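How to Run a Hands-On Gripper Table at an Open Day

We put on an open day at the Lorcombe workshop every March. The table that draws the longest line is the one where visitors pick up small objects with a pair of hand-held grippers. These steps are for anyone who has to set that table up and run it.

What you need

One low table with a raised rim
Two hand-held grippers with their cables
A box of small objects in different shapes
A laptop for the recordings
Floor tape

Step 1. Set the table

Put the table where people can reach it from one side and watch from the others. The rim matters more than the size. At our first open day we used a flat desk and spent most of Saturday picking things up off the carpet.

Step 2. Route the cables

Each gripper has its own cable. Run one down the left side of the table and one down the right, and leave enough slack for a tall visitor. If the cables cross in the middle, stop and redo them before you let anyone in.

Step 3. Pick two objects

Start with two objects and keep the rest in the box. Choose one with flat sides and one that is rounded. Most people go for the flat one first, and you should let them.

Step 4. Show it once

Stand at the table and do one slow pass yourself. Open both grippers, bring them in low from either side, and stop just short of the object so people can see how the fingers line up. Then close them and lift. Keep talking to a minimum — visitors watch your hands and miss most of what you say.
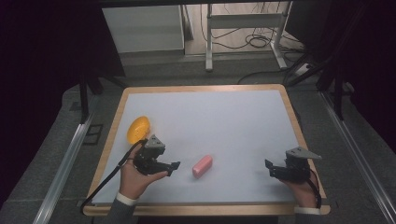 Lining up on the pink block, one gripper on each side.

Step 5. Hand over

Give the visitor the left gripper first, then the right. Ask them to try opening and closing both before they go near an object. Akihiko Onishi, who ran the table last time, gave each person three tries and then called the next one. That kept the line moving.

Step 6. Save the recordings

Press save after each visitor, and write down the object they used. We came away from the last open day with 1546 recordings, and 133 of them had to be thrown out for missing labels. Mihret Derese now keeps a paper sheet next to the laptop as a backup.

Packing up

Save the last recording before you unplug anything. Coil each cable separately and put the objects back in the box. Wipe down the gripper handles and leave the floor tape in place if the table is staying up for the evening group at 6.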